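Whiteboard ghosting — what actually takes it off??

Forum > Home Office > Cleaning & Upkeep

getse_c
4 Feb 2020
ok need help. bought a used whiteboard off a guy closing his tutoring place, big one, paid 49 bucks. looked fine in his garage. got it home, wrote a grocery list, wiped it next morning and the list is still there. like a ghost of a list. tried water, tried the spray that came with it (Prurel, the green bottle). nothing. is it dead?

markerhoarder
Not dead. Go over the old marks with a fresh black dry erase marker, wipe right away while its wet. Solvent in the new ink lifts the old. Do a small patch at a time.

ToledoF
Rubbing alcohol. Done. The marker trick is fine for one line, you'll go through a whole pack on a big board.

Udirico_Dan
Alcohol every day is how you kill a board. Strips whatever coating is left, then it ghosts worse. I did that to two of them at my old job. Learned the hard way.

ToledoF
Who said every day. Once a month. I've got a Coelho porcelain one, had it 5 years, alcohol the whole time, looks new.

Udirico_Dan
Porcelain, sure. That's basically glass on steel, you can do anything to it. A used board from a garage is most likely melamine. Totally different animal.

getse_c
how do I tell which one I have

Udirico_Dan
Magnet first. If it doesn't stick it's melamine, or something else with no steel behind it. If it sticks could be painted steel or porcelain. Painted steel scratches if you look at it wrong.

getse_c
magnet falls right off lol. so melamine I guess

lunchlady99
melamine here too, got it for the kids chore chart. I use a tiny bit of dish soap on a microfiber, then plain water, then DRY IT. people skip the drying. soap film makes the next marker bead up and you get those skippy lines

markerhoarder
+1 on drying. Also throw out the felt eraser, or at least wash it. Half the gray haze on most boards is just old eraser dust getting pushed around.

ToledoF
Soap won't touch a real ghost. Sorry. It's for haze. Alcohol, then soap, then water if you want everybody happy.

Udirico_Dan
OK that order I can live with. Test a corner first.

wudum_wes
Anybody try the repaint kits? Wudum sells one, roll it on, wait a few days. Was thinking about it for a wall, not a board.

lunchlady99
my sister did, hated it. roller texture shows and the marker gets stuck in the bumps. maybe she rushed it idk

markerhoarder
Seen it come out good once. Foam roller, thin coats. Still wouldn't do it over a 49 dollar board, just buy another.

getse_c
ok did the alcohol on a corner, some black came off on the rag. going to do the rest tonight. mine also gets crazy glare by the window but thats a different thread
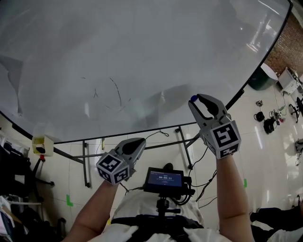

How long should marker sit on a melamine board before you wipe it?
Same day, a couple of days tops. Past that it starts to set, and in direct sun it goes faster.

getse_c
oh no. guy said his was in a classroom since September and I bet some of that never got wiped once

ToledoF
Then you'll need a second round. Switch rags when it turns gray or you're just painting with it.

Udirico_Dan
And keep it out of the window if you can. Would also fix your glare.

lunchlady99
cheap markers matter too btw. the dollar ones ghost way worse on mine, red is the worst of all

markerhoarder
Disagree, red's been fine here, green is the one that won't budge. Probably depends on the brand.

getse_c
second round done. grocery list is gone, some old math up top still hanging on. going back to the store for more alcohol tomorow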